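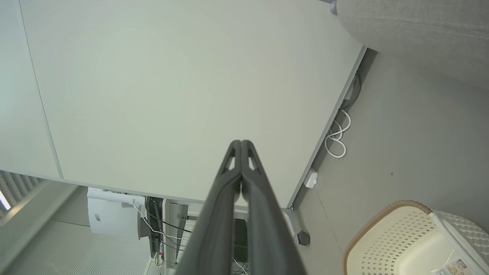 Comment ranger les câbles qui traînent par terre sans tout percer ?
Avec des attaches velcro, une goulotte adhésive et la multiprise remontée du sol. Comptez une petite heure pour une pièce, aspirateur compris.

On commence par débrancher. Tout. Puis on suit chaque fil jusqu'au bout et on met de côté ceux qui ne vont nulle part, il y en a toujours (chez moi un vieux chargeur de téléphone, une rallonge oubliée depuis avril, un cordon d'imprimante alors que l'imprimante est partie). Poussière en dessous, évidemment. Aspirateur maintenant, pas après.

Étiqueter avant de rebrancher. Un bout de ruban de masquage plié en drapeau, côté prise, écrit au feutre. Les étiquettes Kozan tiennent mieux mais laissent de la colle sur les gaines blanches, j'ai frotté à l'huile de cuisine pour l'enlever.

Le câble trop long

Le cas le plus courant, surtout sous un tableau ou le long d'une cloison. On a acheté long au cas où et le surplus finit au sol.

Plier en huit plutôt qu'en rond. Une boucle dans un sens, une boucle dans l'autre, le fil ne vrille pas et se déroule d'un coup. Ensuite une attache velcro au croisement. Jamais d'élastique de cuisine, il sèche et colle à la gaine. Jamais de collier plastique serré à fond non plus — on finit par le couper aux ciseaux et par entailler le câble avec.

Pas trop petites les boucles. La largeur d'une main ouverte, c'est bien. Et une rallonge qui alimente un radiateur ou un gros appareil, on ne la laisse pas enroulée : ça chauffe. Mieux vaut en acheter une plus courte.
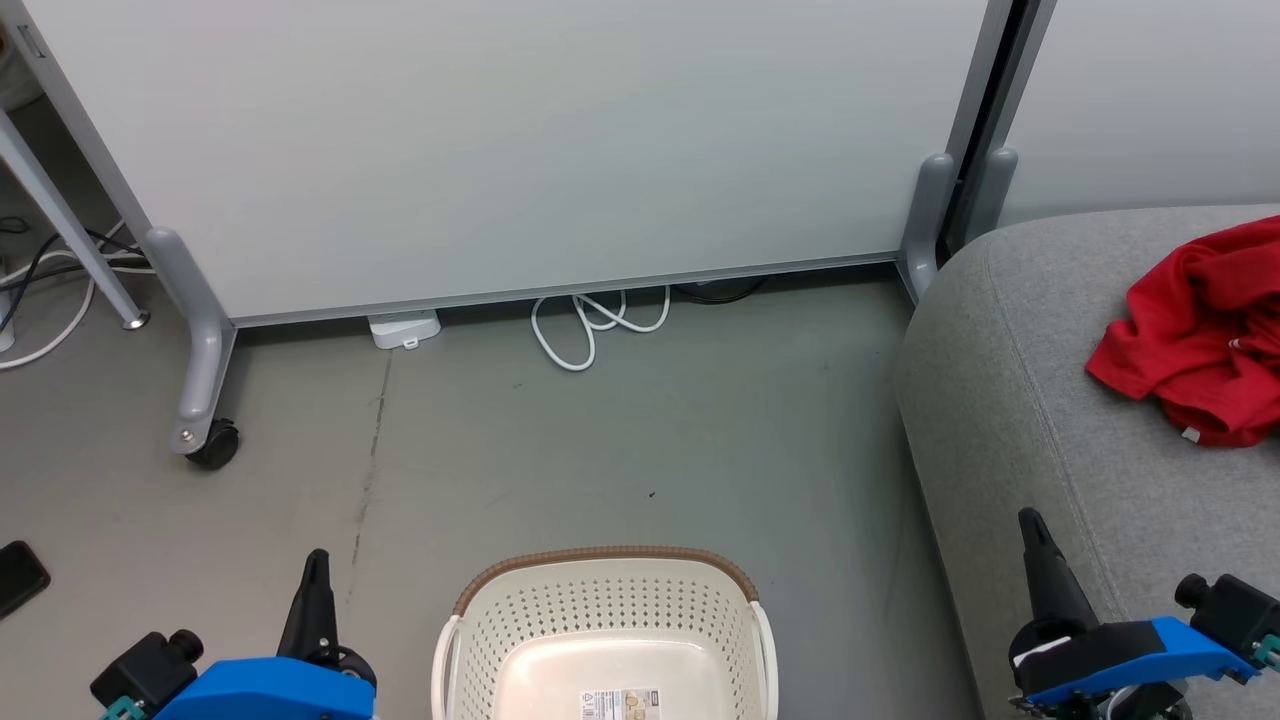 Sous le rail du tableau : le câble blanc en boucles lâches, à même le sol.

Les roulettes

Tout ce qui roule finit par passer sur un fil. Tableau sur pied, desserte, fauteuil de bureau. Regardez les gaines au niveau des roulettes, si c'est aplati ou craquelé on jette, on ne répare pas au scotch.

Donc :
- fils contre le mur, derrière les pieds, pas devant
- roulettes freinées si elles ont un frein
- un peu de mou pour pouvoir avancer le meuble et passer le balai
- une attache velcro sur le montant du meuble quand le câble doit monter

Tant qu'on y est, les roulettes elles-même : cheveux et fils de tapis enroulés autour de l'axe. Découseur ou petite pince, ça vient tout seul.

Remonter la multiprise

Au sol elle prend la poussière, la serpillière, les coups de pied. Je la fixe au mur ou sous un plateau, avec les languettes adhésives Cokov (2 par multiprise, 3 si elle est longue). Dégraisser avant à l'alcool ménager, appuyer fort, attendre le lendemain pour accrocher. J'ai voulu aller vite la première fois, tout est tombé dans la nuit.

Sur un mur peint lisse ça tient. Sur du crépi non, là il faut visser. Une vis courte suffit, mais vérifiez où passent les fils dans le mur avant de percer.

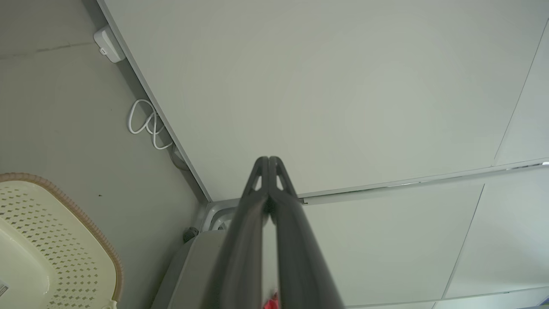 Petit boîtier blanc et câble blanc fin, en boucles lâches.

La goulotte

Pour le fil qui longe le mur, goulotte blanche adhésive, la plus fine qui passe. Celle d'Enent se coupe au cutter, les autres demandent une scie à métaux. On mesure avec un bout de ficelle en suivant le vrai trajet, angles compris, sinon il manque toujours dix centimètres. Coller la base d'abord, câble ensuite, couvercle à la fin. Sur un mur gris on peut peindre le couvercle, deux couches légères, posé à plat sur un journal.

Derrière le canapé

Ne pas coincer une fiche entre le dossier et le mur. Prise coudée, ou on avance le canapé d'une main. Et les câbles jamais sous le tapis, ni sous les coussins.

Ce qui reste

Cables en trop : un sachet zippé chacun, à plat dans une boîte à chaussures, l'étiquette vers le haut. Ceux qu'on n'a pas identifiés vont dans un sachet à part, avec la date. Pas ressortis dans l'année, direction le bac de la déchetterie. À Gorkgate le bac est à l'entrée, à côté des piles, ailleurs demandez à l'accueil.

Repasser un coup d'oeil tous les quelques mois. Ça se remet à traîner vite — un chargeur, puis un autre.

À lire aussi
Nettoyer un tableau blanc qui garde des traces
Roulettes qui grincent : quoi mettre dessus
Enlever la colle d'une étiquette sans rayer
Canapé en tissu gris, les taches d'eau
Reboucher un trou de cheville proprement
Que garder dans le tiroir à bricoles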